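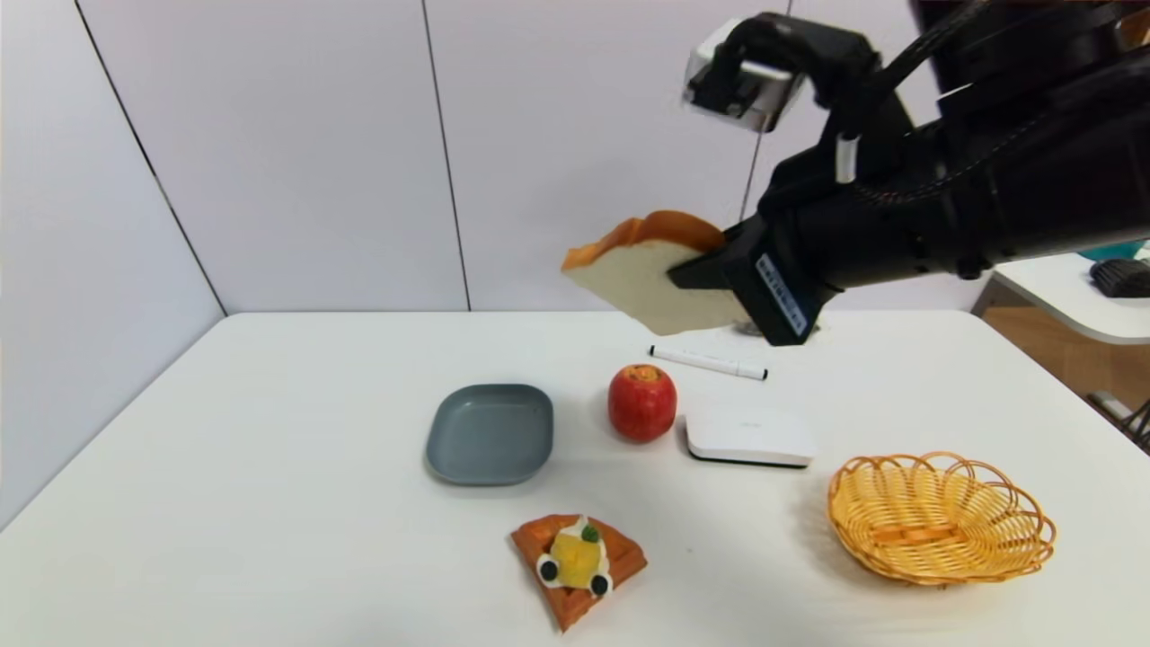 Target-Date Funds: Questions Our Readers Keep Asking

We get a lot of mail about target-date funds, most of it from people whose workplace plan put them in one by default. The answers below are general. They are also less cheerful than the ones in the brochure.

What is a target-date fund supposed to do?

It holds a mix of stocks and bonds and shifts toward bonds as a chosen retirement year gets closer. You pick the year, the manager does the rest. Whether the manager does it well is a separate matter, and the year on the label won't tell you.

Are two funds with the same year pretty much the same?

No, and this is where we would slow down. One manager may still hold mostly stocks on the target date while another has cut them to a sliver. Both will call their approach "age-appropriate." Ask for the glide path, meaning the chart of how the mix changes over time, and look at where it ends.

Isn't it diversified?

Usually, on paper. A fund can list 1,467 underlying holdings and still rise and fall with one market. Nektarios Tsolakis, who edits our fund pages, has a standing objection to holdings counts in ads. I share it.

What about fees?

Many of these funds are built from other funds, so look for the total expense ratio, with the inner funds included. If a sales sheet shows only the outer fee, put it down and find the prospectus. Index-based versions tend to cost less. We have yet to read a convincing case for paying a lot more.

Can I hold one alongside other funds?

You can. Danai Mitsotakis-Vlachou wrote in to say she owned 3 of them with different years "to be safe." What she had was a blend she could have bought in one piece — with more statements to read.

Does the fund guarantee me an income, or my money back?

Neither. You can lose money before, on, and after the target date. Some readers are surprised by this every December, when the annual letters go out.

So should I get out of mine?

We can't tell you that. Check the fee, the glide path, and any tax cost of selling if the fund is held outside a retirement account. Then decide. A dull default may still beat whatever you were about to swap it for.

Last updated: 2026-07-18

Related
Reading a fund prospectus without falling asleep
What "low volatility" does and doesn't promise
Bond ladders or bond funds?

Contact Cadley Fund Notes | © Cadley | Back to top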